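Flarlow 卓上小物配置記録 データカード

1. 概要
本データセットは、赤い布を掛けた卓上に置かれた小物の配置を記録したものである。果物、調理器具の玩具、小型の包装品など、形状と表面の質感が異なる品を同一の卓面に混在させている。整備はRatstead生活用品資料室が担当し、静止画3000点を4分冊に分けて収録する。

2. 対象物
品目の登録名は61種とし、用途ではなく外観に基づいて付与した。オレンジとライムは「果物」、片手鍋は「鍋類」、留め具付きの黒い革製ポーチは「袋物」に分類する。
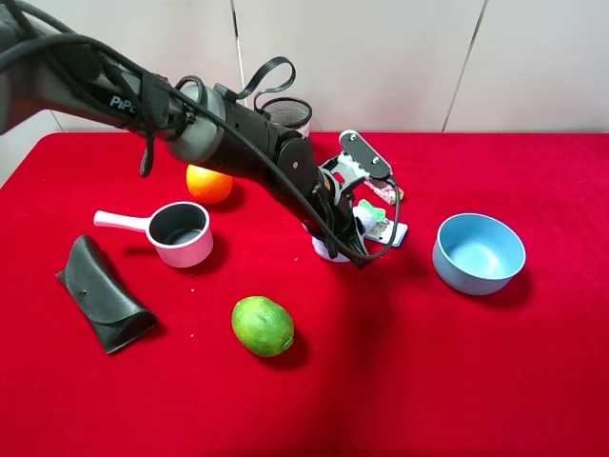 内容物が外から確認できない包装品については、色のみを記載し、品名は推定しない。一部が他の物に隠れている品は、見える範囲で判別できる場合に限り登録名を付す。判別できないものは「不明」とする。

3. 卓面と敷布
敷布は全分冊を通じて赤色で統一した。毛並みの向きや照明により、同じ布でも色調に差が生じる。利用者が色補正を行う場合は、補正前の画像を併せて保存されたい。
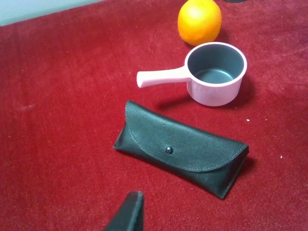 図2 赤い敷布上のオレンジと桃色の小型片手鍋

4. 注記の方針
位置関係は隣接する品どうしの相対位置で記述する。鍋の柄など方向性のある部位は、画像上の向きを別欄に記録する。鍋の柄の色は照明により白色にも桃色にも見えるため、色の欄には本体の色を優先して記入した。

5. 既知の制約
果物の個体差は区別していない。分冊MinhasとCultonでは影の注記を省略している。

6. 更新履歴
2002年10月6日 初版公開。6月までの試行分は収録対象外。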